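Speaker notes, two-arm bench build
Shared workshop evening, 20 June 2018
Speaker: Si-woo Jang. Slides by Ga-eun Yoon.

Slide 1. Title
Give names. Say the talk covers the frame, the wiring and the gripper, in that order. Software gets one slide. Questions at the end except for safety questions, which can interrupt.

Slide 2. The bench
Two arms on facing sides, black frame, green cloth over the work surface. Leave this up while people sit down.

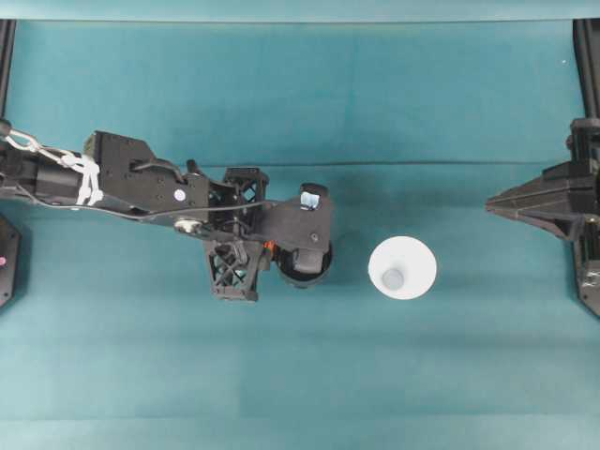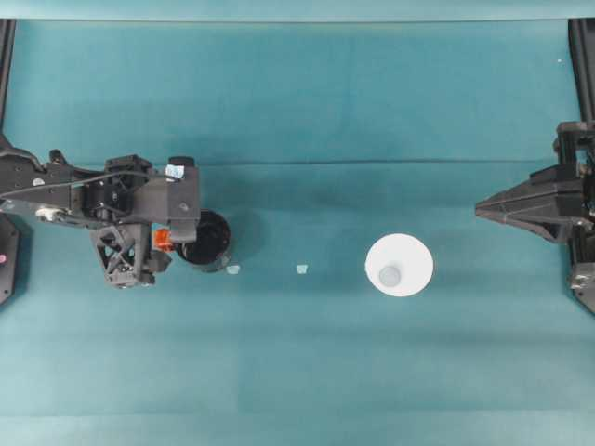

Slide 3. What we set out to build
Two small arms that share one work area and can each reach the middle of it. Target task is cup handling: pick up, move, set down, and later pour dry material from one cup to another. Paper cups are a useful test object. They are light, they deform if the grip is too strong, and a pack costs very little. Requirements were written on one page by Younes Belkadi before any parts were ordered. Read out the first line of the page: "Must fit through the workshop door assembled." It does, on its side.

Slide 4. Frame
Aluminum extrusion, black anodized, cut by Korkov. First order was wrong. The drawing gave outside dimensions and the cut list was read as inside dimensions, so the uprights came back short. Second order was correct. Corner brackets are Plulow. Tighten the base first, square it, then the uprights. If the uprights go on first the base pulls into a parallelogram and you will chase it for an hour.
Mention the threadlocker. Bolts on the arm mounts loosened within a week without it.

Slide 5. Arms
Joint motors bought used as one lot from a Lundberg reseller. Four of the motors had worn output gears and were replaced. Links are printed, with the load-bearing plates machined by Bok-nam Chae on the workshop mill. Both arms use the same plates, flipped. Keep to that if you build your own. Our first version had left and right plates and we mixed them up twice.

Slide 6. Wiring
This took longer than the mechanical work. Points to make:
Power and data run in separate bundles as far as the shoulder, then together.
Leave slack at every joint, check it at both ends of travel, and only then add zip ties. We did it the other way and pulled a connector out of its board.
Label both ends of every cable.
The emergency stop cuts motor power only. The controller stays up so the log survives. When motor power drops, the arm drops too. Keep hands out from under it.
Pass the spare harness around the room here. Get it back.

Slide 7. Gripper
Sixth version. Fingers are an open lattice to save weight at the end of the arm. Solid fingers worked but the wrist motor ran hot after a few minutes of holding. Print the lattice flat, four walls, no supports. Printed upright it splits along the layers at the base of the finger.
Total print count across all versions is 154 parts, including failures. The failures are in the box under the table and people can take them.
Grip force is limited by motor current. One setting for all cups was not enough, so there is now a setting per cup type, picked by hand in the config file.

Slide 8. Software
Keep short. Each arm has its own process. A third process owns the shared area in the middle and grants it to one arm at a time. The arm that does not have it waits outside the line. Slow, and it has prevented every collision since it was added. Byung-chul Um is working on a version that lets both arms in with a minimum distance between them. Not ready. Do not promise a date.

Slide 9. Results
631 logged pick attempts up to last week. State what counts as a success: cup lifted, moved, set down upright, no visible crease. Then show the chart. The dip on the left is the period with the wrong finger pads. The pads we use now are cut from Wang sheet rubber, and the thinner sheet is the one to buy.
Most remaining failures come at set-down. The cup touches the cloth before the controller expects it and tips. A crease in the cloth is enough to cause it.

Slide 10. Cost
Total is 2,499 dollars, both arms, frame and power supply. Excludes the computer, the short extrusion from slide 4 and workshop membership. Someone will ask about labor. We did not track it.

Slide 11. Next
Pouring, dry rice first.
Proper strain relief at the wrist.
Replace the cloth with something that can be clamped at the edges.
Second bench in August if the space by the drill press is free.

Slide 12. Files
Drawings and cut list are on the workshop shared drive, folder "bench arms". Use revision D of the base drawing. Revision C still has the dimension error.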